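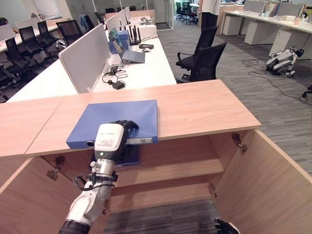
Workshop > Notebooks > Lime and mortar > Sterelska trials

27th January

Sterelska wall, mortar matching, continued from the previous entry.

Dissolution of the second original sample finished. Dry mass before acid 332 g, insoluble residue after washing and drying 175 g. Just over half the mass is aggregate by this method, which is lower than I expected from looking at the broken face. Two possible reasons. Either the mix was very rich in lime, or part of the original sand was calcareous and has gone down the sink with the binder. The second seems more likely. Under the hand lens the untreated piece shows shell fragments, and none of those survive in the residue. So the acid result can't be used on its own to set the mix ratio. A thin section would settle it. Until then treat the figure as a lower limit for aggregate.

Residue sieved. Grading is fairly even through the middle sizes, short of fines, with a little coarse grit and a few bits of what look like kiln slag or badly burnt fuel. Colour of the residue is a dull yellow-brown. The Mekatari sand is close for colour when dry and a shade too red when damp. The washed river sand is too grey either way. Blending the two brings the damp colour closer but adds fines we don't want. Sieve the Mekatari first, then blend, then compare again.

Lime lumps: plenty in both original samples, soft, white, some with a darker core. Consistent with hot mixing. I don't think the lumps should be copied for their own sake, but if we hot mix we'll get them anyway and the texture will be nearer.

Trial panels, state today:

Panel A, mature putty and Mekatari sand, unsieved. Surface firm, thumbnail still marks it easily. Fine shrinkage cracks along the upper joints where the backing was drier. Pre-wetting was poor on that side, my fault. Phenolphthalein on a snapped edge shows a thin clear skin and strong pink behind it. Slow, as expected in this weather.

Panel B, same binder, sieved sand. No cracks seen. Otherwise as A.

Panel C, hot mixed from Pinon quicklime, laid the day after slaking. Stiff to work and sticky on the iron, but the best joint of the lot once beaten back. One small pop near the lower edge, presumably late slaking of an overburnt lump. The mix should stand longer before use. Two or three days covered, then knock up again with no extra water.

Panel D, feebly hydraulic lime, for comparison only. Hard already and too pale. Would probably pass on strength and fail on everything else. The stone at Sterelska is soft enough that I'd rather have a mortar that gives way first.

Water absorption: tube test repeated on C and D. D takes up water much more slowly. C is near the original, although the original face is weathered and the two aren't strictly comparable. Tube putty slipped on C during the first run, discarded.

Bulk density of the hardened sand and lime prism came out odd. Particle density of the blended sand was entered as 2333 kg per cubic metre, low for a mainly quartz sand. Suspect trapped air in the bottle. Repeat with boiled water and a longer stand before anyone uses that number for batching. I've put a pencil query beside it in the log.

Curing: the tent at the north end fell to 4 degrees overnight according to the min-max thermometer. No frost damage that I can find, but the margin is small. Moved the panels inside the inner sheet, hessian kept damp, no direct heat. Please do not put the fan heater on them. Dried-out lime won't carbonate, it just goes to powder.

Ó Flaithearta method (the long tamping one) tried on a spare stretch of joint beside C. Mortar packed in thin layers, each left to go leather-hard, then the face beaten with a stiff brush. Takes nearly twice as long. Density of the finished face looks better and there was less smearing on the arris. Worth doing on the exposed west return, too slow for the whole wall.

To do:
- Thin section of the original, ask for carbonate aggregate to be identified separately.
- Sieve a full bag of Mekatari and rerun the colour comparison, wet and dry.
- Second hot mix, Pinon, longer stand. Record temperature during slaking this time, I missed the peak.
- Repeat particle density.
- Phenolphthalein on all panels again in February, fresh breaks only.
- Label the residue jars. The one marked "S2 fines" is from the first sample.

No decision on the ratio until the thin section comes back. Working assumption is still one part quicklime to three parts sand by volume, hot mixed.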